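Search the notes
Go

Posted in January by the course tutor
7 comments | 500 shares

Travel Technology, handout 4: where the room price comes from

Okay, before we get to channel managers, I want you to follow one booking all the way through. I use Salterard for this every year, a small hotel group that sells on its own site and through a booking site called Brallitz (you'll be sick of both names by spring!).

A guest searches Brallitz. Brallitz doesn't ask the hotel anything at that point, it looks in its own cache, a saved copy of rates and rooms. In our class data there were 2595 searches and 1093 of them were answered from a copy more than an hour old. That surprised me the first time I ran it.

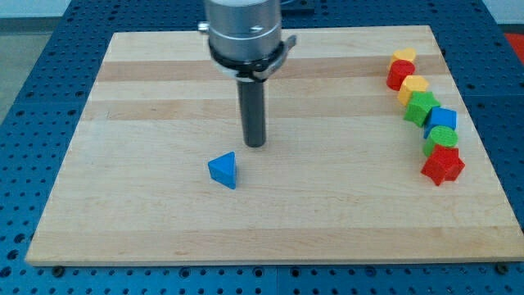

So what happens if the saved price is out of date when the guest clicks Book?

The booking site sends a live check to the hotel's system, and if the rate has changed the guest sees the new one and has to accept it before paying.

That live check is the bit I want you to draw for homework. Put Stevard (the channel manager) between the two and label every message with who sends it. Arrows both ways, please!

Reading: the Berrada case, first half only. Skip the part on loyalty points, we'll do it with the airline material after the break.

Share this | Leave a comment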